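Coat, Weight and the Old Water Line: An Interview with the Fikach Breed Register

2023-08-09

The Fikach is a medium-sized retrieving dog, kept in small numbers and little known outside the people who work it over marsh and reservoir. Its breed register is run by a single registrar, who also judges the breed and has kept the line for most of an adult life. The registrar asked for the interview to run without a name, on the grounds that the records belong to the breed and the office changes hands.

We began with the question of origin. The usual account has the Fikach descending from two older farm types, the Fuker and the Awwad, crossed to give a dog with the coat of the first and the frame of the second. The registrar accepts the outline but not the detail.

"The Fuker part is well supported. The coat is distinctive, it breeds true, and there are early kennel books that record the matings. The Awwad part is weaker. What we have is a description of a heavier dog from the right district, and a breeder's note saying one was used. One note is one note."

The coat is double, with a close woolly underlayer and a harsh outer layer that lies flat on the back and breaks into a wave over the hindquarters. Three colours are registered: liver, black, and a dull yellow the standard calls straw. White is allowed on the chest only.

"People ask why straw dogs do less well in the ring. The standard gives no preference. My view is that faults of texture show more in a pale coat. A soft coat on a black dog can be overlooked at a distance. On a straw dog it can be seen from the gate."

Weight is a more difficult subject. The written standard gives a range for dogs and another for bitches, and the registrar has argued for several years that both are set too high.

"The figures were taken from show dogs in hard condition and then rounded up. A working bitch at the bottom of the range is often carrying more than she should. Owners read the number, put her on the scales, and feed her up to meet it. I would sooner have the range removed and a condition score put in its place."

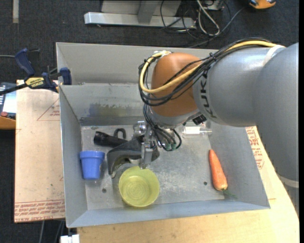 KUKA robot arm over a grey sheet-metal bin.

The register holds 300 living dogs. Of these, 30 have been used for breeding, and the registrar regards that proportion as the main problem facing the breed.

"With 300 dogs you have something to work with. With 30 parents you have a good deal less, and several of those are half-siblings. The total looks healthy on paper - the breeding population is what counts."

The present rule limits a stud dog to 12 registered litters. The registrar drafted it and would now like it tighter, with a separate limit on the number of litters sired in any one year. Semen from older dogs has been stored, though not from as many as was planned. Outcrossing has been raised twice. The candidate in each case was the Dallolora, a lighter water dog with a similar coat and a larger gene pool.

"I was against it the first time and I am in favour now. The Dallolora is close enough in type that you would recover the outline in a few generations. You would lose some bone at first. You would also get some longer tails. Neither of those is a health matter."

Hip scoring and an annual eye examination are required before breeding. Heart testing is advised but not required. The registrar reports that eye results have been steady and that hips have improved slowly, with most of the poor scores confined to two lines that are no longer bred from. Ear trouble is common in dogs that swim a lot and is, in the registrar's opinion, a husbandry question.

"Dry the ears. Lift the flap, dry the inside, and look at it. Do it after every swim. Most of the ear cases I hear of are in dogs whose ears were left wet all weekend."

On temperament the registrar was brief. The Fikach is steady with people it knows and reserved with people it does not. It barks little. It is slow to mature, and early training should be kept short.

"A dog of ten months that seems dull is usually just a dog of ten months. Leave the formal retrieving until it is older. Teach it to walk on a lead and come when called."

Enquiries about puppies come in faster than litters do, and the waiting list is closed at present. It will be reviewed in November, when the breeding returns are in. Applicants are asked to state what work, if any, the dog will do, how long it will be left alone, and whether they have kept a heavy-coated breed before.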